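Who's Going to Fold All This? My Day at the Grerside Open House

Posted 10/7/18 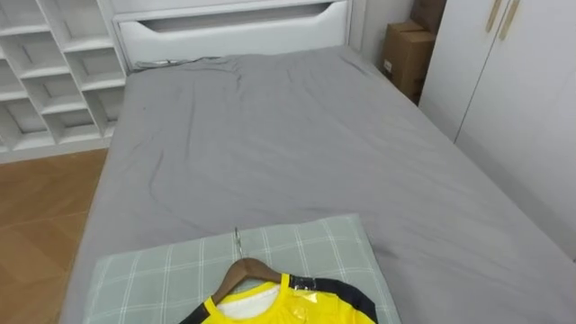 I hate making the bed. I hate hanging up shirts even more, and I have been waiting for a machine to take over both jobs since I was a kid watching cartoons on the carpet. So when I saw that Grerside was opening its doors to the public for a day, with a whole program on household robots, I signed up before I'd even checked how long the drive was. (It was long. Two hours each way, with a detour for a bridge that's apparently been closed since spring.)

I went in hoping to come home and tell you that the laundry problem is solved. It isn't! But I had a great time, I ate too many free pretzels, and I came away with a much better idea of why it's taking so long.

Getting in

Grerside is in one of those low office parks where every building looks like a dentist. There's a sign by the road, but it's behind a hedge, and I drove past it twice. Parking was free and the line moved fast. You get a sticker with your first name on it and a folded program, and they put you in a tour group by the color of your sticker. I was orange. Tickets were free too, but they capped the day at 200 people, and the lady at the desk told me they'd filled up in a little over a week.

My group was a mixed bunch. We had a couple of engineering students, a family with twin boys, a retired hotel housekeeper (more on her in a minute, she was the star of the day) and a man who asked at every single stop what it cost.

The bed problem

The bedroom session was the one I came for. The talk was called "Why a Bed Is Hard," and I rolled my eyes at the title, but I ended up filling four pages of my notebook.

You and I look at a fitted sheet with a few wrinkles in it and we just give it a tug. We don't think about where to grab or how hard to pull. A machine has to work out which of those lines are wrinkles, which are seams and which are only shadows, and then pick a spot to pull from, and as soon as it pulls, every other wrinkle moves. So now it has to look again. The presenter ran a video of a Candov arm straightening one corner of a sheet, and it was strangely gripping, like watching somebody defuse a bomb very politely. It took four minutes for that one corner. The video was sped up for us and they were upfront about that, which I appreciated.

Then she talked about plaid. Plaid pillowcases are great for these systems! The lines give the camera something to follow, so when the fabric bends, the lines bend too and the software can figure out the shape. A plain gray sheet is much tougher, with nothing on it to track except soft little shadows. I own nothing but plain sheets, so I guess I'm last in line for the robot.

Somebody asked about cords. Phone chargers and so on, lying on the bed up by the headboard where we all leave them. She laughed and said cords were the thing that kept her up at night. They're thin, they're dark, they bunch up against the fabric, and a machine smoothing a sheet will happily drag one along with it. Right now the usual plan is that a person clears the bed first. At which point, the housekeeper said from the row behind me, the person might as well make it. Big laugh. She'd done hotel rooms for 35 years and she told us she could strip and make a bed in the time it took that video to load.

Shirts and hangers

The next stop was clothes, in a bigger room with folding chairs and terrible coffee. The Drokitz team had this one, and they've been working on nothing but garments on hangers for a long while now.

I figured hanging up a shirt would be simpler than making a bed because a shirt is smaller. Wrong! The shirt has holes in it, that's the trouble. You have to get the hanger in through the neck and out to both shoulders, and the fabric is falling in on itself the whole time. A sports jersey is a popular test piece, they said. The slippery kind slides right off one shoulder while you're fixing the other one, and if it has a lining or a contrasting color inside the collar, that's a help, since the software gets a clear edge between the inside and the outside. Black panels are a pain. Folds don't show up well on black.

And shiny plastic! I'd never once thought about this. Clear tags, clear tape, those size strips that come stuck on new shirts. They catch the light and throw a bright streak right where the camera is trying to read the cloth. Their advice for anybody who has one of these systems on trial is to take every bit of plastic off first, and I wrote in the margin of my notebook "so, more chores."

We got to see one live attempt. The machine picked up the hanger by the hook on its first go and got one shoulder in very nicely. The second shoulder took a few tries, and then the whole shirt came off and landed on the table, and the twins cheered like it was a touchdown. The team reset it and it worked the next time, a bit crooked, but it was on there. They had a score sheet taped to the wall by the table: 39 successful hangs out of their last full day of practice. I asked how many attempts that was out of and got a very charming smile.

What about stores?

After lunch (pretzels, an apple, a cheese sandwich I regret) there was a session on shop-floor chores from Oyelaran, who make equipment for clothing stores and stockrooms. This was the most practical hour of the day and also the least crowded, I think because it was warm in there and people had gone outside.

Their pitch is that stores will get there before homes do. In a store you can choose the hangers, fix the height of the rail, light the room evenly and keep the cords off the floor. You can make every box the same size with the label in the same place. At home you have a wardrobe door that only opens partway because of the bed, a couple of moving boxes in the corner that you swear you'll unpack by November, and a shelf full of who knows what. Or a shelf full of nothing, in the case of my spare room. Their man said an empty cubby shelf is the nicest thing you can show a robot.

What their machine does today is carry and count. It can take a folded stack from the back room to the right table and it can tell you that a size is missing. It can't refold the stack after a customer has dug through it. I worked retail for one summer in college and I can tell you that carrying the stack was never the part that made me want to cry.

He was also the only speaker who talked about handles, and I loved this bit. Slim upright handles on a tall closet door are easy for a gripper, with something to wrap around and a clear way to pull. Cutout handles, the kind where there's just a curved dip along the top of a drawer front, are harder. The machine has to reach over and in, and the inside of the cutout is dark, so it can't see how deep it goes. I went home and looked at every drawer in my house.

So, can they do it yet?

Parts of it, slowly, in a tidy room, with somebody standing by. That's my honest report. If you want one shirt hung up and you have a free afternoon, you're in business. If you've got a bed to make and a jersey lying on the pillow waiting to be put away, you're still on your own, same as me.

I did ask the price question, on behalf of my friend with the orange sticker who'd gone to the restroom. No one would give me a number for a home version, and two of the three companies said they aren't planning to sell to homes at all for now.

The housekeeper and I walked out to the lot together. She said she'd liked the hanger demo best and thought they should try it with the top button done up, the way she was taught. I told her to email them. I hope she does!

If you want to go

They're planning another open day in the new year and the sign-up will be on the Grerside page. Wear layers, the rooms are either freezing or boiling. Bring your own lunch. Sit near the front for the bedroom talk if you can, the screen is small and the sound comes out of one speaker on the left. Kids are welcome and there was a table where they could steer a little gripper with a joystick and pick up socks, though when I went by it was mostly grown-ups on it. Me included. I got one sock.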